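Does Water Remember? How to Test a Very Big Claim

Somebody, some day, is going to tell you something amazing. They'll say that a stone can help you sleep, or that a special bracelet makes you better at football, or that you only use a tiny bit of your brain. They will probably sound very sure. They may even be a grown-up you like.

Should you believe them?

My answer is: maybe, but not yet. First you should ask some awkward questions. People who do this are called sceptics, and being one is not the same as being rude or grumpy. A sceptic is someone who says "show me" before saying "wow".

Let's practise on one claim I keep hearing, which is that water can tell how you feel about it. If you say kind things to a glass of water, the story goes, it will taste sweeter. If you shout at it, it will taste nasty.

What would have to be true?

Before you test anything, stop and think about what the claim needs. Water is made of tiny bits called molecules. They are far too small to see and they are always jiggling about, bumping into each other and swapping partners. They have no ears. They have no brain either, so they can't know English from Norwegian, or a kind word from a cross one.

That doesn't prove the claim is wrong. Scientists have been surprised before. But it does mean the claim is a big one, and a big claim needs good proof. If your friend says she had toast for breakfast, you can just believe her. If she says she had toast with a dragon, you'd want to see some burnt curtains.

"But I tried it and it worked!"

This is what people nearly always say next. And they aren't fibbing. They said nice things to the water, they drank it, and it really did seem sweeter to them.

The trouble is that your tongue does not work alone. Your brain helps, and your brain loves to guess. If you expect something to be sweet, you may notice any sweetness that's there and skip over the rest. The colour of a drink can change what people say it tastes of. So can the price! Grown-ups are just as easy to fool as children, and some of them are easier, as they are so certain they can't be.

So "I tried it and it worked" is where a test begins. You can't stop there.

Make it fair

Suppose you pour two drinks of water. You whisper "you are lovely" to one and grumble at the other. Then you taste them both. What's wrong with this test?

Quite a lot. You know which is which, for a start. You might have used a tall glass for one and a chipped mug for the other. One might have stood by a sunny window and warmed up. One cup might have had a bit of soap left in it. If the two drinks taste different, you can't tell which of those things did it.

A fair test changes one thing and keeps everything else the same. Same tap, same amount, same kind of cup, same place, same time. The only thing you change is the talking.

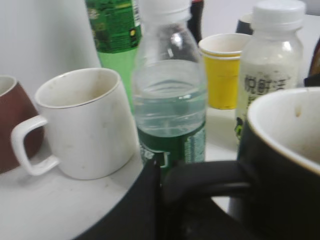
Last autumn a class at Finden School wrote to tell me they had tested the talking water claim. I was ready to be picky, and I was. Their first try, by their own account, was a muddle. They used whatever cups people brought in, and everybody knew which water had been shouted at. Nearly the whole class said the kind water was nicer.

Then they did it again on a different day, and this time they did it properly. They used matching cups. One group did the talking in the corridor, with the door shut. They put a secret mark under each cup and carried them in. The people doing the tasting didn't know which was which, and neither did the person handing out the cups.

That last bit matters more than you'd think. If the person handing you the cup knows the answer, they might smile a little, or push one cup closer, without meaning to. When nobody in the room knows, it's called a double blind test. It doesn't mean you wear a blindfold (though you can if you like).

They did 200 tastings. Now, if water can't hear you, what should happen? People would just be guessing, and guessing between two cups is like tossing a coin. You'd expect to be right in half of them, give or take a few. They got 97 right.

Well, there you are. That is just what guessing looks like.

How many goes do you need?

Here is where lots of tests go wrong – even ones that end up on the news. Toss a coin 7 times and you might well get 5 heads. Does that mean it's a magic coin? Of course not. Small numbers wobble. Big numbers wobble too, but less, compared with their size.

I was once sent a leaflet for a thing called the Surnis Disc, which you put under your cup to "wake up" the water. It said that 43 happy people had noticed a difference. It didn't say how many people had been asked. If they asked 43, that's interesting. If they asked thousands, it's not interesting at all. The leaflet didn't mention any plain disc to compare it with, either. I wrote to ask. I'm still waiting.

Does one test settle it?

No, and you should be sceptical about sceptics as well. Perhaps the Finden class whispered too quietly. Perhaps their cups were odd. The best thing to do is let someone else try. A school in Sæther has said it will have a go, and if those pupils get 190 right out of 200, I shall have to eat this page. Then I'd ask them to do it again with me watching.

Changing your mind when the proof is good is part of the job. If nothing at all could change it, you aren't being sceptical, you're being stubborn.

Try it yourself

You'll need a helper, some clean cups that all look alike, tap water, and stickers to go underneath. Ask your helper to talk to half of the cups in another room and mix them up. Decide how many tastings you'll do before you start, and don't stop early just because you're winning. Write every answer down, even the ones you don't like.

Small sips, please. It's only water, but you'll be having a lot of it.

Words to know

Claim: something a person says is true.
Fair test: a test where you change one thing only.
Double blind: when neither the taster nor the person giving out the cups knows which is which.
Molecule: a very tiny bit of something, such as water.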